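Groststead Bus Riders - Minutes of the March meeting

Place: the upstairs room over Weerasinghe bakery, Groststead
Start: 7 pm
Minutes written by: Ileana Ardeleanu

Apologies were received from the two members who live at the Lirnley end and who could not come home in time, because the evening bus did not run again. It was asked to put this in the minutes with these words.

1. Minutes of the previous meeting

The minutes were accepted with one correction. In the part about the school stop I had written that the driver "refused" the children. The parent who told us about it says that the driver did not refuse them, he only did not see them, as the hedge is hiding the stop from that side. I have corrected this and I am sorry for the mistake.

2. Things left from last time

The hedge at the school stop is cut on the road side but not on the top. The owner of the hedge was polite and said he will finish when the birds are not nesting, so we should not expect it before the end of summer. We agreed to leave him in peace until then.

The letter to Mesach about the broken ticket machine on the morning bus was sent. They answered with a standard letter which thanks us for our interest in their services. The machine is still broken. The drivers let people ride and pay on the way back, and several members said they do pay on the way back. One member said that some passengers do not, and that Mesach will one day use this against us by saying the route earns nothing. It was agreed to write again, and this time to ask in one plain question on which day the machine will be repaired.

The lost umbrella from the winter meeting is still in the bakery. It is green with a wooden handle. Please take it.

3. Route 36 - the new timetable

This was the main item and it took more than half of the evening.

Mesach has published the draft timetable for route 36. The changes for us are these. The first morning bus leaves earlier than now. The bus in the middle of the morning is removed. The last bus from Lirnley back to Groststead leaves before the shops in Lirnley are closed, so anyone who works in a shop there cannot use it. The route will also not go through Mill Lane any more, but will stay on the main road.

The discussion was long and I write down only the main points.

On the early bus: the members who work at the hospital are happy with it, since they now have to ask for lifts. We should be careful not to complain about the whole timetable, or we can lose this good part also.

On the middle bus: this is the bus older people use for the doctor and for the market. Without it they have to go with the early one and wait, and the waiting room at the doctor is not open yet at that hour. A member who is eighty-something (she asked me not to write the exact number) said she can stand in the rain if she must but her friend cannot. She suggested that somebody from Mesach should stand there with her one morning. This was met with applause and it will be put in the letter as an invitation, in a friendly way.

On Mill Lane: opinions were different. Some people think the lane is too narrow for the bus and that it makes the bus late for everybody. The people who live in Mill Lane think naturally otherwise. It was pointed out that from the end of the lane to the main road is a hill without a sidewalk. We did not vote on this. We agreed that two members will walk the hill with a stroller and with a walking stick and will write down how long it takes, and then we will talk again.

On the last bus: everybody was of the same opinion. It has to leave later.

4. The petition

The petition has been in the bakery, in the library and at the hairdresser. At the moment of the meeting we have 131 signatures. Mesach says in its rules that a petition with 300 signatures must be answered by a named person and not with a standard letter, so this is our goal.

It was asked if people from Lirnley may sign. The answer is yes, anyone who uses the route may sign, but they must write the name of their village clearly. Some of the sheets came back with only a first name and no village. I have kept these sheets apart and did not count them. If you have collected such a sheet and you remember who the people were, please come to me and we will try to repair it.

The question of an online petition came up again. The younger members are for it. Others are afraid that the two lists will have the same names in them, and that Mesach will throw away both. After some discussion it was agreed to stay with paper until the next meeting. A smaller text will be printed so that more lines fit on one page. The person from the print shop will do this without cost if we bring our own paper.

It was also agreed that nobody should sign for another member of the family, even if they are sitting in the next room and shouting that they agree.

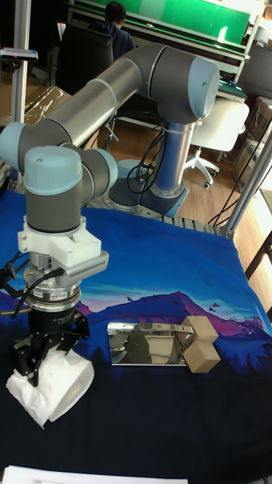
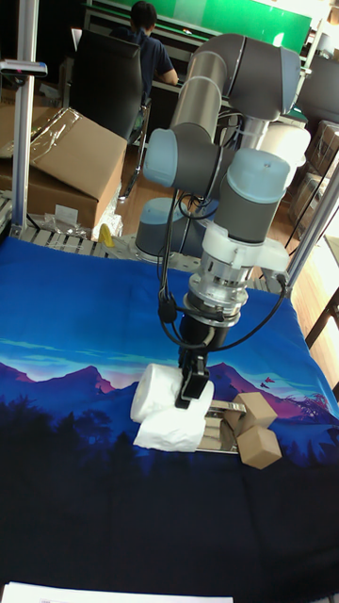
5. The shelter at the church stop

The shelter has lost one side panel and the bench is loose at the left end. The parish council says the shelter belongs to Mesach, and Mesach says the shelter belongs to the parish council. We have now both of these answers on paper. It was proposed to send to each of them a copy of the other one's letter and to wait.

One member offered to fix the bench himself with two bolts. There was sympathy for this, but somebody warned that if he repairs it and a person falls afterwards, then it is perhaps his responsibility. He said he will think about it. It is not recorded here as a decision of the group.

The timetable case in the shelter still shows the timetable from two winters ago. We have had visitors waiting for a bus which does not exist. A sheet with the correct times will be put over the glass with tape, on the outside, as we have no key.

6. Money

The money in the box is enough for stamps and for the room. The bakery does not ask rent but we give something for the heating and we buy our buns there. The collection tonight went into the box before the start and was not counted separately.

It was suggested to buy our own kettle, to not depend on the one from the bakery, which has to be carried up the stairs full and this is dangerous. A member has one at home which she does not use. She will bring it next time.

7. Meeting with Mesach

Mesach has offered to send a person to listen to us. They propose an afternoon hour, when most of our working members are not free. We will answer that we are thankful and that we prefer after 6 pm. If they cannot, then 3 of us will go to their office in Lirnley, and those should be one person who works, one older person and one parent from the school stop. Three names were given for this and all agreed, but they asked that the names are not on the website before it is sure.

We discussed what to bring. It was agreed to bring one page only. Last time we brought a folder and the man did not open it while we were there. On the page should be the later last bus, the middle bus, the ticket machine, and a sentence of thanks for the early bus. Mill Lane will be on the page only if the walk on the hill is done before.

The question of tone was raised. Some members are angry and would like to say so. Others remember that the planner we met before was tired and friendly and wrote to us afterwards by himself, and it would be a pity to lose him. I was asked to write the page, and two members will read it before it goes out, one of the angry ones and one of the calm ones. They should also look at my prepositions.

8. Counting passengers

A member asked if we could count ourselves how many people ride on the middle bus, as Mesach gives only a yearly figure for the whole route. It would mean one person on the bus each market day until the next meeting. A list was passed around and most of the mornings are taken. Please write only how many people get on and at which stop, without names. The driver should be told in a friendly way what we are doing.

If you have taken a morning and you cannot go, please exchange with somebody and let me know. An empty line on the list is not so bad, but an invented number would be very bad for us.

9. Any other matter

The dog which travels alone with the morning bus was mentioned again. The owner has been found and the dog now travels with the owner.

A member from the new houses asked for a stop near to them. It is too late for this draft, but it can be asked for in the next one. He was advised to speak with his neighbors first and to come back with their opinions.

Somebody has left reading glasses in a brown case. They are with the umbrella.

10. Next meeting

Same room, same hour, in the first half of next month. The bakery will tell us which evening is free and I will put a note on the door and in the library. Whoever comes first, please turn on the heating, the switch is behind the coats.

The meeting was closed at 9.15 pm.

Things to do before the next meeting:
Second letter about the ticket machine - Ileana
Walk on the Mill Lane hill, with stroller and stick - the two members who offered
New petition sheets with more lines - print shop, paper from us
Copies of the shelter letters to both sides - Ileana
Correct times over the glass at the church stop - whoever has good tape
Kettle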